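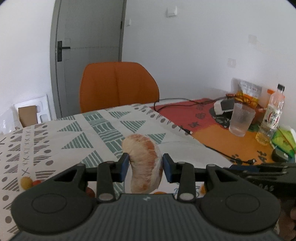
Mine closed on a wooden block every time, a reader of the first edition wrote, and then I gave it a piece of fruit and had juice in the bearings by the end of the evening. The chapter on stiffness should have come with a chapter on backing off.

Chapter 7
Soft Objects and Low Grip Force

7.1 Why the block test is not enough

Chapter 6 ended with a Lisidia gripper that opens, closes and holds a rigid block against a steady pull. A build that passes that test has sound joints, a servo mounted square to the frame and pads that meet along their full height. It has shown very little about force. A wooden block accepts any load the servo can supply, and it returns to the bench unchanged whether the pads pressed at half a newton or at ten.

Soft produce is a harder test piece. It deforms under the pads, its surface may be slick, and its strength varies from one sample to the next. A peeled citrus segment is a convenient choice for a home bench. The membrane is thin enough to tear under moderate load, the shape is curved on one side and flatter on the other, and a replacement costs almost nothing. The segment can also be gripped in more than one direction, and the two directions behave differently.

This chapter covers the force calculation for a soft object, the pad changes that follow from it, and the closing routine. Readers who built the gripper with the older one-piece fingers can follow everything except Section 7.5, which requires removable pads.

7.2 How much force is needed

Two pads hold an object by friction. If each pad presses with force F, and the coefficient of friction between pad and object is u, the greatest weight the pair can support is

W = 2uF

so the least force that will hold the object still is

F = W / 2u

Take a segment with a mass of 15 g. Its weight is 0.147 N. On smooth rubber, a damp membrane may have a coefficient as low as 0.3. The minimum force is then 0.147 / 0.6, or 0.245 N per pad. A hand-held tool is also shaken by the person carrying it, and a factor of two is a fair allowance for careful movement. The design force becomes 0.49 N per pad.

Compare this with the force available. The fingertip sits 63 mm from the driven pivot, and the motion of the Lisidia linkage may be treated as simple rotation about that pivot for small angles. At the design force each finger needs 0.49 x 0.063 = 0.031 N m of torque. The servo named in the parts list stalls at 1.5 N m, divided between two fingers, or 0.75 N m each. At stall, and with friction in the linkage ignored, each pad would press with 11.9 N.

The servo is therefore oversized for this job by a factor of 24. It was chosen for the block test and for the lever work in Chapter 9, and a smaller servo would bring its own trouble: the cheaper units have coarse gears, and the play in those gears is larger than the squeeze we want to control. The better course is to keep the servo and limit what it is allowed to do.

Three quantities in this calculation deserve suspicion. The coefficient of friction is the worst of them. It falls when juice reaches the pad, and it can rise again as the juice dries and becomes sticky. Mass is easy to measure on a kitchen scale and should simply be measured. The shaking factor depends on the operator, and a builder who plans to carry objects across a room should use three in place of two.

7.3 Gripping across and gripping along

A segment lying on a table offers its long sides to a gripper that approaches from one direction, and its ends to a gripper that approaches from another. Holding the sides spreads the load over a wide patch of membrane. Holding the ends concentrates it, and the segment tends to bow outward in the middle as the pads close. For the same force, the end grip gives a higher contact pressure and a greater chance of tearing.

Approach matters too. With the fingers spread wide, each housing needs clearance from whatever stands near the object. Whole fruit left beside the test piece will roll if a finger brushes it. During early trials this is a nuisance. Later it is a useful exercise, as clutter forces the operator to choose a line of approach before closing.
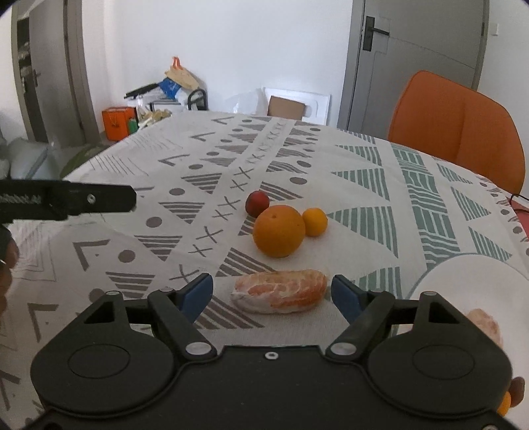

Figure 7.1 Open fingertips on either side of a peeled citrus segment, with three whole fruits just beyond it.

Pads mounted on a linkage do not always stay parallel. Depending on the lengths of the bars, they may toe in or toe out at wide openings and square up only near the closed position. On the Lisidia drawings the pads are parallel at the closed position alone. At a wide opening they are angled, and a thick object is met by one edge of each pad before the rest arrives. The builder should look at the gripper from above at several openings and note the angle at the width of the intended object. Set screws at the pad mount allow a small correction. Correct for the object, and accept that the pads will then be slightly out of parallel when empty and closed.

7.4 Position, current and what each one tells you

The servo reports two things worth reading: shaft position and motor current. Position is given in counts, with 4,096 counts to a full turn. The fingers use 90 degrees of that turn, which is 1,024 counts. On the build used for the worked numbers in this book, fully open reads 620 and fully closed reads 1,644. Other builds will differ by the spline on which the horn was seated. Record both values on a strip of tape and stick it to the frame.

One count moves a fingertip through 63 x 2 x 3.1416 / 4,096 mm, just under a tenth of a millimeter. This is finer than any home-built linkage can honor. Play at the pins takes up the first few counts after each change of direction, and for this reason the closing routine in Section 7.6 always approaches the final position from the open side.

Current is a rough guide to torque. It is noisy at low loads, and 0.49 N at the pad lies close to the level at which gear friction hides everything else. A builder who relies on current alone will find that the gripper stops early on one try and late on the next. The Morsy controller board used here averages eight readings before it reports one, which helps, and the delay is small at slow closing speeds.

A sounder method is to calibrate force against commanded squeeze. A small load cell is held between the pads in place of the fruit. The one sold as the Burkine thin cell has a capacity of 300 g, or 2.94 N, and suits this range. Do not use the stall command with the cell in place. The stall force calculated above is four times the capacity of the cell and will bend it permanently.

The procedure is as follows.

Switch the servo off and zero the cell lying flat on the bench.

Place the cell between the pads, supported so that its own weight does not hang from them.

Switch on and close at the slowest speed until the cell first reads above zero. Write down the position as the contact count.

Advance two counts at a time, waiting one second after each step, and write down the force.

Stop at 1.5 N. Open fully, and repeat the run twice more.

Plot force against counts past contact. The line will be shallow at first, while the pads compress, and steeper once they have packed down. If the three runs do not lie close together, check the pivot screws before blaming the servo. At the Pivia shared workshop, where the sample data in Table 7.2 were taken in November, two of the first four grippers had a loose pin on one side only. The fault showed up as a step in the curve, always at the same count.

Note that a load cell is much stiffer than fruit. The curve gives the force reached against a hard object. A segment yields as it is squeezed, so the same number of counts past contact will produce less force. The error is on the safe side for bruising and on the wrong side for dropping - allow for it by adding counts in small steps during the first real trials, with the segment held a few millimeters above a plate.

7.5 Pad material

Smooth rubber was assumed in Section 7.2 as a worst case. A softer pad changes both terms of the problem. It conforms to the curve of the object, which lowers the peak pressure, and it lengthens the shallow part of the calibration curve, which makes position a usable stand-in for force. Its cost is in cleaning. Open foams soak up juice and cannot be wiped dry, and they should be kept for dry work. Closed-cell sheet, 3 mm thick, is the material used in the rest of this chapter.

Cut the sheet 1 mm smaller than the pad on every side. Clean the mount with alcohol, let it dry, and apply the sheet from one edge to the other so that no air is trapped under it. Run the calibration again before any further test, and replace the numbers on the tape.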